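Lomdale Cable Corner – README

Hi! I'm Izzati, and this folder is my slightly obsessive record of sorting out the cables and chargers at our place. Marwan started the list in January, I took it over, and there are now 3119 photos and one very long spreadsheet.

What's in here

photos/ – the floor, the shelves, the piles
labels.csv – one row per photo (what kind of thing, which pile, where it ended up)
notes.txt – me grumbling about adapters

The labels are plain words: cable, charger, power strip, bag, bucket, phone, other. If a pile was too tangled to split up I just wrote "tangle" and moved on. Please don't send me corrections for those, I know! Faizal went through 2303 of the rows a second time and fixed my spelling, so the rest may still say "adaptor" here and there.

Sorting is done sitting on the tiles with everything spread out. It's hard on the knees but you can see what you've got. Plastic bags get their own label, and "bucket" covers anything bucket-shaped, metal or not.
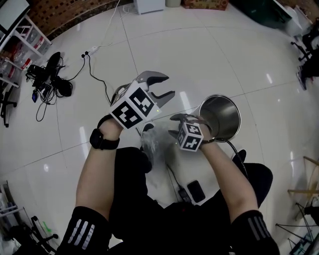 Steel bucket, clear plastic bag and the charger tangle by the power strip.

Known problems

The shiny tiles and shiny metal make some photos hard to label. Blue plugs are filed under "charger" even when I wasn't sure. Rows 400 to 412 have no pile number – my fault, still on the list.

Questions go to me or Troels.

Last updated November 2023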